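About Plincombe

Plincombe Upholstery is a trade workshop and short-course school for traditional and modern upholstery. The workshop handles reupholstery, frame repair and loose cushions. The school teaches the same work to adults, mostly on evenings and in four-day blocks. Both sides share one building, one set of benches and one stock room, and the staff move between them.

What the workshop does

Most jobs fall into three classes. The first is recovering, in which the existing stuffing is sound and only the top cover is replaced. The second is a partial rebuild, usually of a seat with failed webbing or a broken front edge. The third is a full strip to the bare frame. A written estimate states the class of the job, the fabric requirement in yards, and any frame work that can be judged before stripping. Frame faults found later are priced separately and are not started until the client has agreed to them.

Seats are webbed in jute or in elastic webbing, according to the original construction. Jute webbing is tensioned with a slotted strainer and fixed with tacks on show-wood frames of older build. Staples are used on later frames and wherever the rail is too thin or too brittle to take repeated tacking. Hand-tied coil springs are lashed at eight points. Serpentine springs are replaced in sets, never singly, as a new spring beside fatigued ones will carry more than its share of the load.

Stuffing follows the same rule. A seat built with horsehair is rebuilt with horsehair, and the original hair is teased, cleaned and reused if there is enough of it. Foam seats are rebuilt in foam of a stated density and firmness, wrapped in polyester or wool felt. We will convert a hair seat to foam on request, but the estimate will show both options with the finished seat height of each. The difference matters on dining chairs, where an added inch puts the sitter's knees against the apron of the table.

Pattern matching

Large repeats take more fabric than clients expect. On a plain cloth the cutting plan can be packed tightly. On a damask or a printed floral, each visible panel has to be positioned on the repeat, and the waste between panels can be considerable. Our practice is to center the main motif on the inside back first, run it down through the seat, and then place the cushions. Arms are matched to each other as a pair. Outside backs are matched only if the piece will stand away from a wall, and the estimate records which was chosen.

Trimmings are cut after the cover is fixed and measured on the piece. Braid and cord stretch differently around a curve than along a straight rail, and cord ends are bound before cutting to stop them from unlaying. Fringe is sewn by hand with a curved needle. Hot glue is used only for flat gimp.

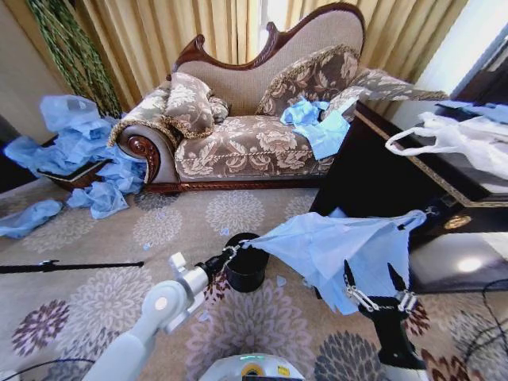
Jafarzadeh wrote after taking the patterned fabrics course that the cutting plan alone took her a full day, and that she would have ordered three yards too few without it. She also asked that the session on repeats be moved ahead of the session on piping. The timetable was changed for the following term.

The school

Courses run in groups of no more than eight, with one instructor. Each student has a bench, a pair of trestles and a basic tool roll for the length of the course. The tool roll holds a magnetic hammer, a ripping chisel and mallet, a web strainer, a regulator, two curved needles, a double-ended needle, shears and chalk. Students may bring their own tools. Pneumatic staplers are issued by the instructor after a short check on their use.

The Foundation course covers a drop-in seat and a small stuffed-over stool, both supplied. It has no entry requirement. The Intermediate course is built on a chair the student brings in, which has to be approved beforehand from measurements and two or three photographs. Wing chairs, deep-buttoned pieces and anything longer than 47 inches are reserved for the Advanced course because of bench space. There is a separate two-day unit on patterned fabrics and a separate one-day unit on loose cushions, zippers and piping.

Total teaching time for the three main courses is 381 hours. Students who complete all three and submit a work record receive the workshop's own certificate. It is not a licensed trade qualification and should not be described as one on a résumé. Several local shops do accept it as evidence of bench time.

Background

The workshop was started 17 years ago as a repair bench at the rear of a furniture store. The present building came later and was chosen mainly for its level loading door and its north windows, which give an even light for color matching. Teaching began with a single Monday evening class. The class is still running in its original slot, now as an open session for past students who want bench space and occasional advice.

The Haser Room, upstairs, is used for fabric and trimmings. It holds nearly 700 sample books, filed by fiber and then by weight. Clients may borrow up to four books at a time for one week. Books from discontinued lines are marked on the spine with a red dot and are kept for reference only, since older pieces are often brought in with a scrap of a cloth that has to be identified or approximated.

Kikari is our cataloging system for jobs in progress. Every piece gets a number at the door, written on a muslin tag and stapled inside the bottom rail. The record under that number holds the estimate, the fabric order, the condition notes and a list of what was found under the old cover. The tag stays in the piece after delivery. If a chair comes back to us years later, the number is enough to find the original cutting plan.

Materials and safety

New foam meets the flammability standard that applies to residential furniture at the time of the job, and the supplier's label is kept with the record. Client-supplied fabric is accepted if it is suitable for upholstery. We ask for the fiber content and the abrasion rating, and we may decline curtain-weight cloth for seats. Any client-supplied fabric is checked for flaws on the table before cutting. After it has been cut, it cannot be returned.

Old stuffing is bagged at the stripping bench, under extraction. Pieces with live woodworm or moth are not admitted to the main shop and have to be treated elsewhere first. We can supply a list of treatment firms.

Visiting and estimates

The workshop is open to visitors by appointment. An initial estimate can be made from photographs showing the front, back, side and underside, with the overall height, width and depth in inches. For pieces with a loose seat cushion, please include the cushion thickness at the front edge. Estimates are held for 60 days. A deposit covers the fabric order, and bench time is booked once the fabric has arrived.

Course dates for the next term are posted in February. Places are given in order of payment, and a waiting list is kept for each course.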